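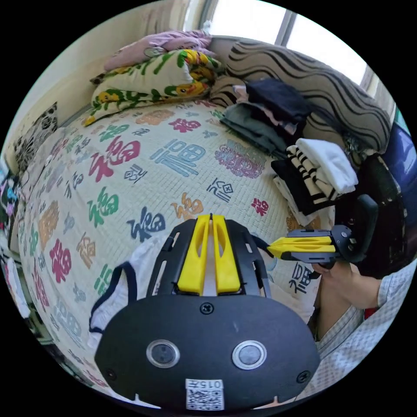 Jaltley Woven Summer Bed Mat

Item group: Bedding / Mats and toppers
Sold by: Öztürkmen Home Textiles, Vasville
Availability: In stock, ships from the Vasville warehouse

Overview

The Jaltley is a flat woven mat for use on top of a mattress in warm weather. It goes over your fitted sheet or straight onto a mattress protector, and you sleep on it directly. It is thinner and firmer than a quilted topper. People who grew up with summer mats will know how it feels. If you have not used one before, expect a smooth, slightly crisp surface that does not cling the way a cotton sheet can on a humid night.

The weave is a paper and cotton blend. It bends easily and does not pinch skin or hair. It is lighter than bamboo tile mats and can be stored on a closet shelf.

Sizes

Twin: 39 x 75 inches
Full: 54 x 75 inches
Queen: 60 x 80 inches
King: 76 x 80 inches

Measure the top of your mattress before ordering. The mat should lie flat and reach the edges without hanging over. If your mattress falls between two sizes, order the smaller one. An overhanging mat will crease along the mattress edge and the crease does not come out.

Custom cutting is available for daybeds and trundle beds. Add the width and length in the order notes. Cut mats are bound on all four sides and take 17 working days. They cannot be returned.

Patterns

Plain cream
Cream with green border
Fortune characters, multicolor
Gray check
Minero stripe

The fortune pattern uses the Chinese character 福, which is read as fu and stands for good fortune or blessing. It is a common gift choice for weddings and for a new home. The Minero stripe is a narrow blue and white stripe and is also sold as a pillow mat. Pattern placement varies from one mat to the next, so two mats ordered for twin beds will not match exactly at the edges.

What is in the package

One mat, rolled
Four elastic corner straps
Cotton storage bag
Care card

Pillow mats are sold separately in all five patterns.

Setting up

Unroll the mat on a clean floor and leave it face down for a few hours. The curl from shipping will relax. Wipe the top with a cloth wrung out in plain water and let it air dry before the first use. Lay it on the bed with the printed side up and hook the corner straps under the mattress. The straps are optional on a heavy mattress but help on foam, where the mat tends to creep toward the foot of the bed.

A new mat has a dry, grassy smell. It fades after about 19 days with a window open.

Care

Wipe with a damp cloth once a week. For spills, blot right away and wipe with diluted dish soap, then with clean water. Do not machine wash, tumble dry, iron or bleach. Do not soak. Dry in the shade. Direct sun will fade the print and make the paper yarn brittle.

At the end of the season, dry the mat fully and roll it with the printed side out. Do not fold. Stand the roll upright or lay it on a shelf with nothing on top. A mat put away damp can mildew, and mildew marks are not covered by the warranty.

Not recommended for use with electric blankets or heated pads. Cats will scratch at it.

Specifications

Material: paper yarn 70 percent, cotton 30 percent
Backing: non-slip mesh
Edge: cotton binding, machine stitched
Weight, queen size: 41 ounces
Rolled length, queen size: 60 inches
Item code: JM-4

Shipping and returns

Mats ship in a long carton and may arrive separately from other items in your order. Orders placed before 2 p.m. leave the same working day. We restock most sizes in June, and king size usually sells out first.

Unused mats can be returned in the original carton. A mat that has been slept on or wiped down counts as used. Stitching faults in the binding are covered for one year. Send a photo of the fault with your order number and we will ship a replacement.

Trade orders

Guesthouses and dormitories can order in plain cream at the trade price. The smallest trade order is 20 mats of one size. For orders over 1,000 mats, contact the Vasville office for lead times and freight. Straps and storage bags are left out of trade packs unless requested.

Related items

Jaltley pillow mat
Replacement corner straps, set of four
Cotton storage bag, long
Öztürkmen waffle summer blanket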